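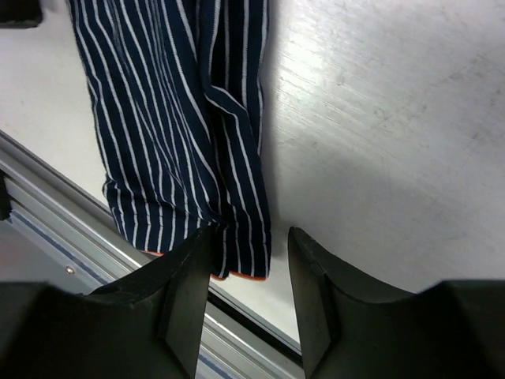 附图1:腕部相机画面,深色白条纹衣物,下端在两个夹指附近

工单主题:开放日演示,叠衣工位抓取不稳定
提交人:Iddrisu Essien(Ternemow 展厅)
处理人:Trinidad Arancibia
优先级:高,星期日上午有参观
状态:已处理,待观察

问题描述(Iddrisu Essien)
您好。我们展厅在星期日有开放日,叠衣工位要给参观者连续演示。昨天下午彩排的时候,程序在“抓取下边缘”这一步多次停止,操作屏显示代码196,然后手臂回到等待位置。用单色的毛巾测试没有这个问题。用深蓝色带白条纹的衣服,问题就经常出现。附图1是在这一步保存的。

我已经做过的事情:
重新启动控制器,没有改变。
擦干净相机镜头,没有改变。
换了另外一件同样的衣服,结果一样。
夹指的开合用手动模式检查过,是正常的。

请问是相机的问题,还是程序的问题?如果需要换零件,请尽早告诉我,我们这里没有备件。

回复1(Trinidad Arancibia)
Iddrisu 您好,图片收到了。代码196的意思是“没有找到可靠的边缘”,和夹爪的机械部分没有关系,所以暂时不需要换零件。

我看图片有两点意见。第一,衣物右侧的台面上有一块很亮的反光,离布料很近。第二,布料中间有一条很深的褶,里面几乎是黑色,白条纹在褶的旁边改变方向。软件可能把褶或者条纹当作边缘。下摆有橙色的边,这个颜色和台面区别很大,对我们是有利的。

请按下面的顺序做,每次只改一项,改完以后测试20次,把结果写给我:
1. 关掉工位上方的展示灯,只留房间的灯。
2. 在参数页把“边缘搜索”从“亮度”改为“颜色”。
3. 曝光时间保持原来的数值,先不要动。

还有一个问题:台面右边有一些灰色的擦痕,是以前就有的吗?

回复2(Iddrisu Essien)
擦痕以前就有,单色毛巾的测试也是在同一个台面上做的。

第1项做完,20次里面停止的次数减少了,但是还有。第2项做完,20次里面停止2次。这两次都是衣服放下去的时候下摆折到里面,橙色的边被盖住了。

展示灯关掉以后,工位看起来比较暗。负责参观的 Brenda Domínguez 不太满意,她希望参观者拍照的时候能看清楚。灯可不可以再打开?

回复3(Trinidad Arancibia)
灯可以打开,但是请把灯头转向墙的方向,不要直接照台面。转好以后请再保存一张腕部相机的画面,确认衣物旁边没有亮斑。

下摆折进去的情况,软件现在不能处理。我建议演示人员放衣服的时候,先用手把下摆拉平,再按开始。如果让参观者自己放衣服,请演示人员在旁边看一下。

另外,请把自动重试打开(参数页第二行),等待时间设为120秒。超过这个时间,手臂会回到等待位置,演示人员可以重新开始,不用重启控制器。

回复4(Iddrisu Essien)
已经按照说明设置。灯转向墙以后,画面里没有亮斑,Brenda 也同意了。今天下午 Jawad Mirani 和我一起完整地走了一遍演示流程,没有再出现代码196。放衣服的步骤我写成一张纸,贴在操作屏旁边,中文和英文都有。

有一个小的地方不明白:重试的时候,夹爪先张开再下降,比以前慢一点。这个正常吗?

回复5(Trinidad Arancibia)
正常。重试时速度会自动降低,参观者离得近,请不要改这个数值。

工单先保留到开放日结束。星期日如果再出现代码196,请保存画面和时间,直接在这个工单下面回复,当天由 Horacio Alarcón 值班。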